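Flustdale Test Kitchen — Return to Service Checklist, Two-Arm Cell
Checked by: Eliécer Espinoza. Fault ref: 2528. November
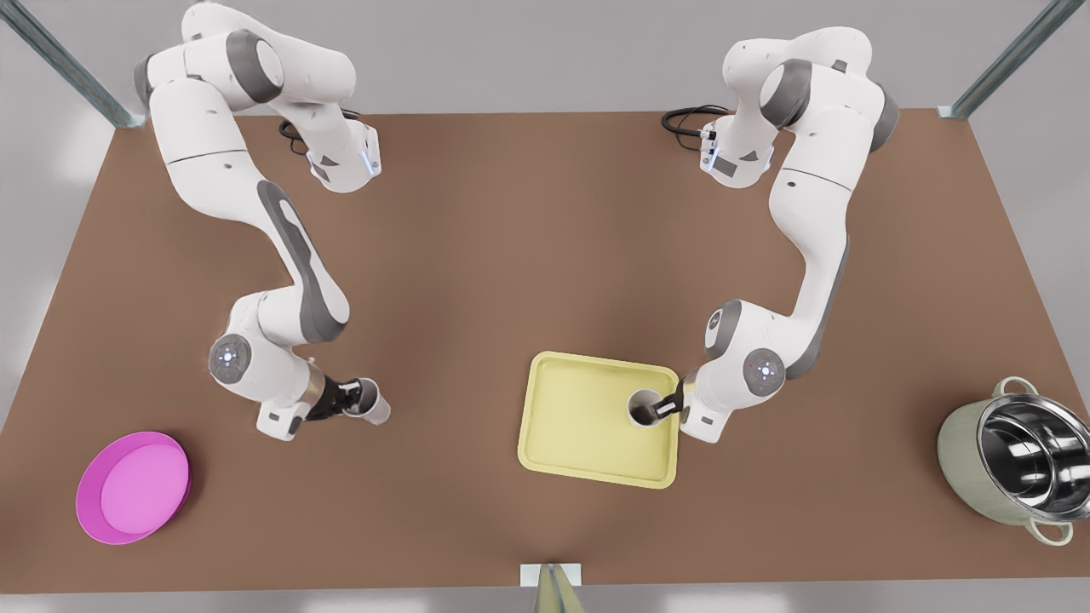

The fault was closed by Dredon as "operator placement error." I don't buy it, and I am not signing the whole sheet on the strength of that. The left arm let go of a cup before it reached the tray and then reported a good place. The controller log shows 304 cycles before the drop with no warning at all, and that bothers me more than the drop does.

1. Emergency stop, both arms
Pass. Pressed from the front and from the back. Both arms held position.

2. Protective stop on contact
Pass on the right arm. Left arm passed on the second try. The sheet has no box for "second try," so I am writing it here. Retest before sign-off.

3. Gripper holds cup with power removed
Fail, left. The fingers relaxed and the cup slipped. Jutberg's manual says this gripper keeps its grip when power is lost. Somebody should show me that on our unit.

4. Grip-confirmed signal
Fail, left. Signal stayed on with nothing in the fingers. I repeated it 7 times and got a false "holding" on 4 of them. How that becomes an operator error I would like to have explained in writing.

5. Release height over tray
Not checked. No point measuring it until item 4 is fixed.

6. Arm-to-arm clearance
Pass at reduced speed. The planner is supposed to keep the arms apart over the tray. It did, slowly. Full speed not tested and should not be assumed.

7. Cables at both bases
Pass. No rubbing or pinching found through full base rotation. Slack is more than I like on a work surface — tie it back when convenient.

8. Table items match the job file
Fail. Job file lists tray and cups only. Plate and pot are not in it, so the planner does not know to avoid them. Goh says the arms never go down to the front corners. They never dropped cups either, until they did.

9. Simulation run after software update
Done by Dredon, result "clean." Comment: the simulated gripper cannot report a false grip, so a clean run says nothing on item 4. Do not count this as evidence.

10. Fault cause agreed by site and supplier
No.

Result: NOT released. Reduced speed only, left gripper tagged out, right arm may run alone with a person at the stop button. Dredon to send the raw grip sensor data, not the summary. Items 2 through 6 and item 8 to be checked again once the left gripper has been replaced.

E. Espinoza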